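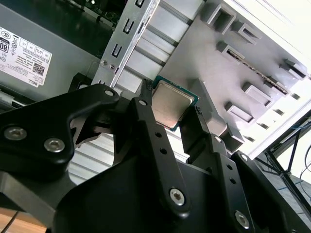

Stalon
maintainer, irbridge-grasp

irbridge-grasp

Hi! This is the README for the part of Irbridge that closes a gripper on a small flat part, holds it, and doesn't let go until you say so. I wrote it because the old version was one line long and people kept asking me the same things.

What it does

You give it a part profile and a rough pose. It looks through the wrist camera, finds the outline of the part, lines the fingers up with two opposite edges and closes until the force estimate settles. After that it keeps checking the part against the fingertips, and if the outline starts to creep it stops the arm and tells you. The planner is a separate package (Tretdale) and so is the arm driver (Lui). If you only have a gripper on a bench and no arm, you can still run everything in the hold folder, which is how I do most of my debugging.

I care most about CPUs, so that's the profile I've spent the most evenings on. A square chip with a shiny metal lid is a horrible thing to track. The lid mirrors whatever is nearby, daylight moves across it, and my first detector happily locked on to reflections. The current one mostly ignores the lid and looks for the thin green border of the substrate. On the side where a fingertip hides part of that border it fills in the line from the corners it can still see. If it can't find at least two corners it gives up and returns NO_FIX. Please don't catch that and carry on!

Getting it running

Build Lui first, then this. The order matters because we pull the joint names from Lui's config at build time (yes, I know). Then:

irb setup --gripper two_finger
irb calibrate wrist
irb hold --profile cpu_square --dry

The dry flag does all the vision and planning and never moves a finger. Run it with the case open and the lights the way you'll have them later. Calibration wants 20 views of the board, and it's worth tilting the wrist more than feels natural – the straight-on views don't help much.

Settings you'll probably touch

close_rate: how fast the fingers come together. Default is 30, in driver ticks per second. Slower is fine, faster and the force estimate lags behind.

edge_margin: how many pixels of border the tracker needs before it trusts an edge. Default is 13. If you have a gray substrate or bad light, lower it a little at a time.

settle_frames: how many frames the part has to sit still before the hold counts as good. Default is 51. That sounds like a lot and it is. I had it much lower for a while and it called a hold good when the chip was still rocking on one tip.

mask: a picture of your own fingers, so the tracker doesn't mistake a screw head for a corner. Make a new one any time you swap fingertips or take the linkage plates off. I forget this every single time and then spend an hour blaming the camera.

Working inside a PC case

A desktop chassis is full of straight lines, and straight lines are what the edge finder likes best. Slotted brackets, drive cages and label edges on the power supply all turn up as candidates. We throw out anything that isn't between the fingers, and that gets rid of nearly all of it. What's left is usually a row of rectangular slots that happens to line up with a finger gap. If you see the box in the viewer jump off the part and land on the metalwork behind, turn on depth_gate and set the far limit just past the fingertips.

Collision checking inside the case is Tretdale's job. It knows about the box you give it and about nothing else, so loose cables are invisible to it. Tie them back.

Known problems

Bright side panels wash out the near edge of the part around noon at my desk. Exposure lock helps and I'd like to make it the default.

The viewer leaks memory if you leave it open overnight.

There's no socket placement yet. The hold works, the approach works, and lowering a CPU into a socket is on the branch called seat, which compiles and that's all I'll promise. Don't run it over a board you like.

Rotation is only known to the nearest quarter turn. The tracker doesn't look for the corner mark, so you have to tell it which way up the chip started.

Sending me things

Bug reports are very welcome! Please attach the log and the wrist recording from the same run, and say which fingertips you have on. New part profiles are even more welcome. Copy cpu_square, change the sizes, run the dry test, and send the whole folder. I do reviews in the evening, and September is always slow.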